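This site uses cookies to remember your settings and count visits. Accept all | Manage preferences

Workshop notebook, calligraphy room

Tuesday, after lunch

Rack + mat day. Finally got the brushes off the windowsill and onto the rack, felt mat down on the black table. Want to settle where things hang before the April class so we're not hunting for the big one again. Four brushes up, two hooks free.

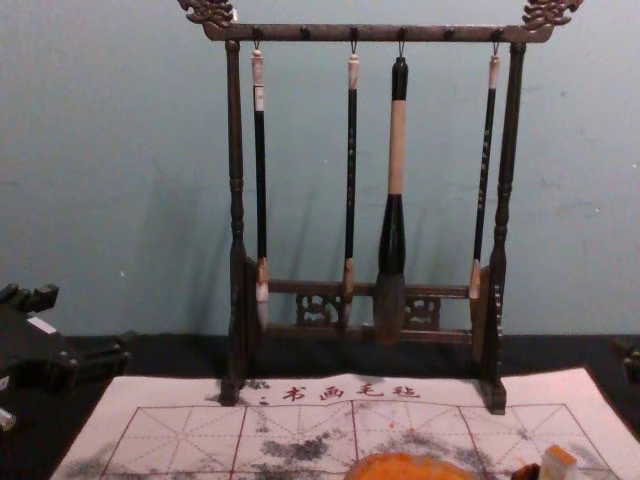
Rack at the back of the mat, four brushes hanging: 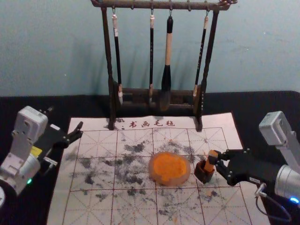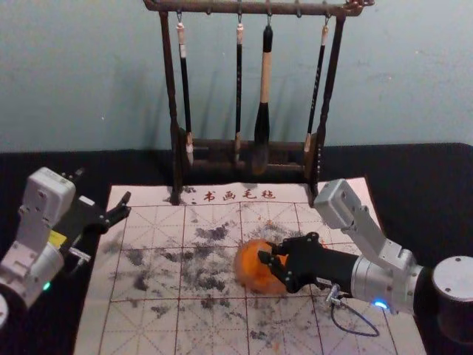 Hook order. Sze-wing wants thin ones together on the left and the fat one at the far end. I'd keep the fat one in the middle, it's heavy and the rack feels steadier with the weight there. Didn't measure anything, just leaned on it. Réjean says either is fine as long as we stop changing it. Fair.

Rule for now: one empty hook between brushes if there's room, never two on a hook. Hair down always. Loops checked by hand this morning, one was twisted, bent it back with the small pliers. Pliers go back in the Lustis tin NOT the pencil drawer.

Washing. Did a bit of a test last week with Hsin-yi, same ink, two brushes:
- brush A, rinsed under the tap until it looked clear, squeezed, hung up
- brush B, same but then stood 13 min in a jar with 500 ml cold water, rinsed again, hung up

B gave up a lot more ink in the jar than I expected. A was stiff near the ferrule next day, had to soak it anyway. So jar step stays. Cold water only, Fung-ping lost a good goat hair brush to the hot tap last year, glue let go and the whole head came out in her hand.

Shape the tip with fingers before hanging. Don't put the caps back on, thats how the Keltier one went moldy.

Big brush takes forever. Left it overnight and the outside felt dry but the middle was still damp at 9 when I pressed it. Giving it until Thursday from now on, nobody books it the day before a class.

Mat. Cheuk-hei asked if we can put the felt in the machine. No!! The last one came out with a ripple down one side and never lay flat again. Cold water in the big sink, press dont wring, dry it flat over the two Grokstead boards. Some of the old ink is never coming out, I've stopped trying. Grid lines are what matter, if a beginner can't find the center of the square its time for a new one. Roll it for storage, no folding, folds show up in every stroke.

Want to try: half sheet of plastic under the felt. Table cover got soaked through last month when somebody overloaded the big brush and it took two days to air out.

Paper. 96 sheets of the Lau practice paper left in the cupboard. Class is 6 people, they go through it fast, Sze-wing to order more before the weekend.

Still to do
- labels for the hooks? masking tape looks awful on dark wood, maybe little string tags
- second jar, wide mouth
- ask Fung-ping which glue she used on the repair
- felt pads under the rack feet for when its on the bare shelf, it scraches

Réjean has the cupboard key till Friday.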